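The Man Who Packs the Bag Before He Leaves the House

Irfan Minhas has opinions about tote bags, and he would like you to know that he didn't ask for them. They arrived over 14 years of bagging groceries at Nekach, a corner market in Orkberg, and now they won't leave.

"People think the bag does the work," he says. "The bag is cloth. It has no plan."

Minhas left the register last March and now teaches a Wednesday evening class on packing and putting away food. It costs three dollars, and 223 people have taken it. Almost all of them, he says, came in sure that they already knew how to do it.

We talked over a late lunch, which he had carried in a canvas bag and unpacked with more ceremony than a sandwich usually gets. His first rule is that the bag has to stand up by itself before anything goes in. If it slumps, you end up holding it open with one hand and dropping pears in with the other.

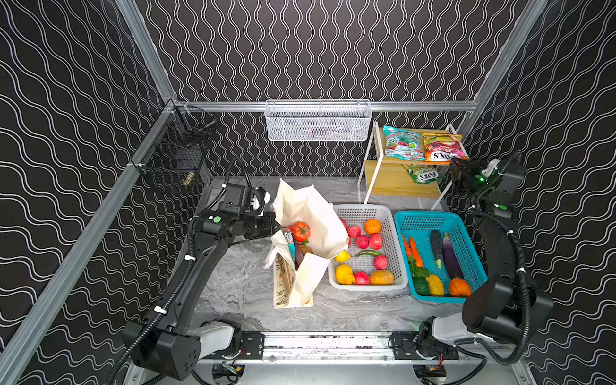 What goes in first?

"Whatever you could stand on," Minhas says. "Cans, potatoes, a squash. Then apples and oranges. Tomatoes go last, and if you've got a mango that's ready to eat, carry it home in your hand like a baby bird."

He is serious about the mango. He once watched a customer at Nekach set a six-pound melon on top of one, and he still describes the sound.

Candy, to my surprise, gets its own lecture. Minhas considers a bag of candy the most useful thing in the store, because it will fit anywhere and forgive anything. He tucks it down the sides, between the hard goods and the cloth, where it stops the apples from rolling.

"It's padding you can eat," he says. "My wife says that's how I justify buying it. She's right, but it's still padding."
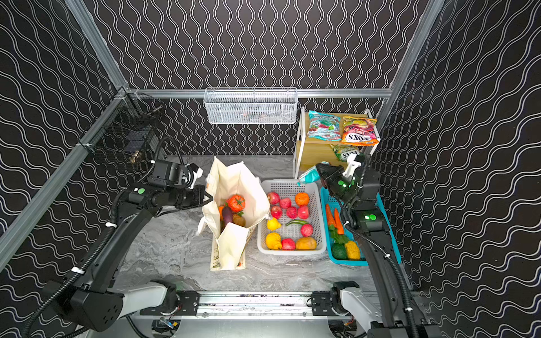 He keeps the candy on a shelf at home, too, up where he can see it, on the theory that a hidden bag gets forgotten and then replaced. His kitchen has two baskets for fruit and one for things he hasn't made up his mind about. I asked what was in that one. He changed the subject to handles.

Handles, in his view, should be long enough to go over a shoulder in a winter coat. He likes wide cotton webbing with some texture to it and distrusts anything thin and shiny. Before packing, he flips the handles to the outside. Leave them hanging in the opening and you will bury one under the lemons and have to go digging in the parking lot. 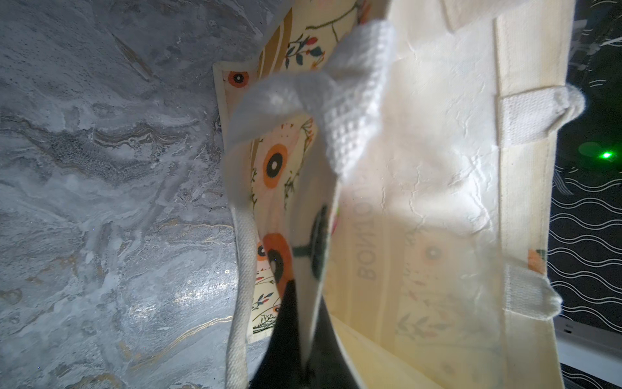 As for looks, he claims not to care, then talks about them for quite a while. His own favorite bag came from a street fair on Ngubane Avenue and has been washed so often that the lettering has gone soft. He turns it inside out every week and shakes it over the sink. Onion skins, mostly. Once, a house key he had already paid to have replaced.

"Flowers, stripes, a picture of a goat, fine," he says. "Just check the seams. The goat won't hold up a bag of onions."

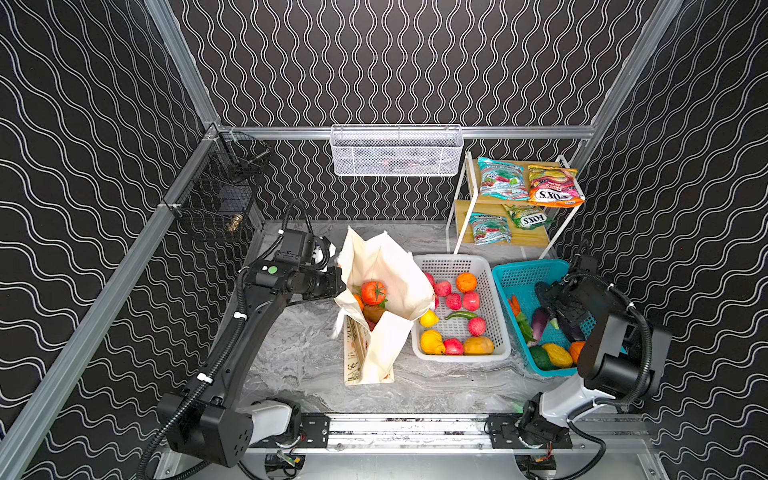
Unpacking, or the part everyone skips

The second half of the class is held at the long table in the Ostell Street community room, and it draws fewer people. Minhas takes this personally. He wants the tomato out first and set down stem side up, then the rest of the fruit, with the bag empty before anyone sits down.

"You sit down, it's over," he says. "Next morning there's a pepper in there, looking at you."

He finished his sandwich, folded his bag in half twice and put it in his coat pocket. Then he took it out again and folded it the other way.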